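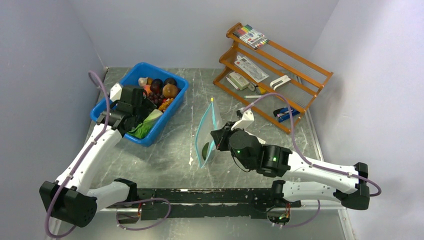

Blue bin of produce and two robot arms over a marble-patterned surface.

Setting Up a Click and Guide Track Session for a Metal Demo

Anong Kamolrat

Drum tracking for the Undden demo was done in one long day in June, and most of the preparation went into the session file. The steps are written for Stula, but any recording program with a tempo track will work.

1. Create the session

Set the sample rate to 48 kHz and the bit depth to 24. Do this before importing anything. Stula does not convert imported files when the rate is changed later, and they will play at the wrong pitch.

Name the session after the song, not the band. Keep one session per song.

2. Build the tempo map

Open the tempo track and enter the starting tempo at bar 1. Leave two empty bars before the first note for the count-in.

Most metal songs need more than one tempo. "Drokville" opens at 100 bpm, and the verse riff is played in double time. Do not enter 200 for the verse. Keep the map at 100 and change the click to eighth notes. The bar numbers then match the guitar player's chart.

For a gradual slowdown, use a ramp that starts on a downbeat and ends on a downbeat. Ramps that end in the middle of a bar are hard to edit against.

3. Mark the time signatures

Enter each change on the bar where it happens. If a riff alternates between 7/8 and 4/4, enter every change. Check the last repeat separately. It often has an extra beat.

4. Choose the click sound

Use a short, high sound with a clear accent on beat one. A woodblock or a rimshot sample cuts through cymbals. Avoid plain sine beeps, which are tiring at headphone volume.

Route the click to its own output. Mute it in quiet endings so it does not bleed into the overhead mics.

5. Record the guide guitar

Plug in direct and use any amp plug-in. One take per section is enough. Tone does not matter, but timing does, so fix late notes before the drummer hears them. Pan the guide left and the click right.

Add a spoken cue one bar before each section. Munther Farah, who played drums on "Phuthong", asked for cues only before the solo and the last chorus. Ask first.

6. Test and export

Play the full song once with the drummer on headphones. Correct the map now. Moving a tempo change after drums are recorded means cutting every drum track.

Export the click and the guide as separate mono WAV files, both starting at zero. Export the tempo map as a MIDI file and put all three in the same folder.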